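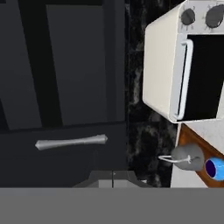
Chapter 6
Keeping Food Cold

Before you read

Think about the food in your home right now. Which items would still be safe to eat tomorrow if the power went out tonight? Keep your answer in mind as you work through Section 6.2.

In this chapter you will learn
how cold slows the growth of bacteria and molds
how a refrigerator moves heat from the inside to the outside
where to store different foods, and for how long
how to read and use date labels

Key terms: spoilage, pathogen, refrigerant, compressor, evaporator, condenser, danger zone, cross-contamination

6.1 Why food spoils

Most fresh food begins to change as soon as it is picked, milked, or slaughtered. Some of the change comes from the food itself. Enzymes in a banana keep working after harvest, and the fruit turns soft and brown. The rest comes from living things too small to see. Bacteria, yeasts, and molds feed on the same sugars, fats, and proteins that we do.

Microbes that ruin taste, smell, or texture cause spoilage. Microbes that make people sick are called pathogens. The two are not always found together. Sour milk smells bad but may hold few pathogens, while chicken that looks and smells fresh can carry enough of them to cause serious illness. For this reason, smell is a poor test of safety.

Bacteria grow fastest when they have food, water, and warmth. The range from 40°F to 140°F is known as the danger zone. In good conditions some kinds can double in number every 20 minutes. A group of 100 cells growing at that rate would pass 3000 in less than two hours.

Cold does not kill most bacteria. It slows them down. A refrigerator kept at 40°F or below gives you days instead of hours, and a freezer at 0°F stops growth almost completely. When frozen food thaws, the surviving cells become active again.

Case study: The lunch counter at Grurumura

Joni Koivisto manages a lunch counter at the Grurumura rail station. In August the counter threw out 42 pounds of sliced meat and soft cheese. Koivisto put a thermometer on each shelf and wrote down the readings every morning and afternoon. The back of the bottom shelf stayed at 37°F. The door shelves, where the cheese was kept, reached 49°F during the lunch rush.

The counter moved its cheese to the bottom shelf and used the door for mustard, pickles, and bottled drinks. Food was also packed less tightly so that air could move between the containers.

Questions about the case
Why were the door shelves warmer at lunch than in the morning?
Why can mustard and pickles be stored in the door?
What else would you want to measure before deciding whether the change worked?

6.2 How a refrigerator works

A refrigerator does not add cold to food. It takes heat away. A fluid called a refrigerant travels through a closed loop of tubing, picking up heat inside the cabinet and releasing it into the room.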